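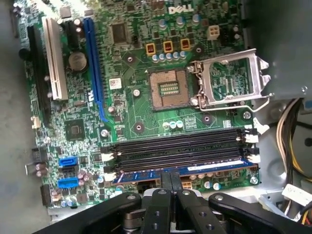
Page 27

Contents | Before the session | During the vote | After the vote | Index

Assembly Desk Guide > Wivine > Postponing a vote

Print this page | E-mail this page

9. Postponing a vote

Use this section when a vote on a treaty or agreement has been opened in Wivine and the presiding officer puts it off to a later sitting. If the vote is being dropped for good, go to Withdrawing a motion instead.

You need clerk rights to postpone a vote. Observers and press accounts can see the change but can't make it.

Before you start

Have the presiding officer's written notice at hand. An announcement from the chair is enough to pause a vote – it isn't enough to postpone one.

Steps

1. Open the sitting and select the motion from the order paper.

2. Press Pause. Delegates' voting buttons turn gray. Speaking requests stay open.

3. Check that the attendance figure matches the sign-in sheet. In a full sitting this is 278. If it doesn't match, correct the attendance now. You can't change it after step 6.

4. Choose Postpone, then enter the notice number.

5. Enter the new sitting. If no date has been set, choose Date to follow. Don't type in a guess. Delegations receive this field by e-mail as soon as you save.

6. Press Save and wait for the confirmation line.

7. Print the order paper again and give one copy to the chair and one to the interpreters.

Note: Proxies lapse when a vote is postponed. Each delegation has to file them again, even if the same people will be voting.

Note: Amendments that were already voted on keep their result. Amendments still waiting move with the motion and keep their order.

Caution: Don't press Close in place of Pause. Close counts every missing vote as an abstention and publishes the result. You have 15 minutes to reverse it, and only with a second clerk logged in.

Notices in more than one language

Wivine sends the postponement notice in the working languages of the assembly. The English text goes out first and the others follow when the translation desk releases them. Until then the notice is marked provisional. Leave the mark in place.

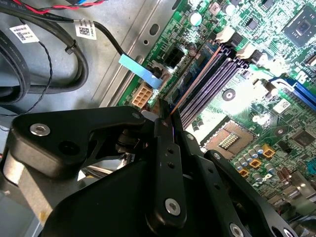 Marit Söderlund asks that clerks telephone the delegations as well, at least those whose ministers are traveling. At the September sitting two of them had left for the airport before the notice reached their offices, and the new time had to be moved again.

Telephone numbers are under Delegations > Contacts. Log each call in the remarks field with your initials.

Reopening the vote

1. On the day of the new sitting, open the motion and choose Resume.

2. Take attendance again.

3. Confirm the proxies.

4. Press Open when the chair calls the vote.

Section last revised 7th June. Corrections to Teguh Lubis, Clerks' Office.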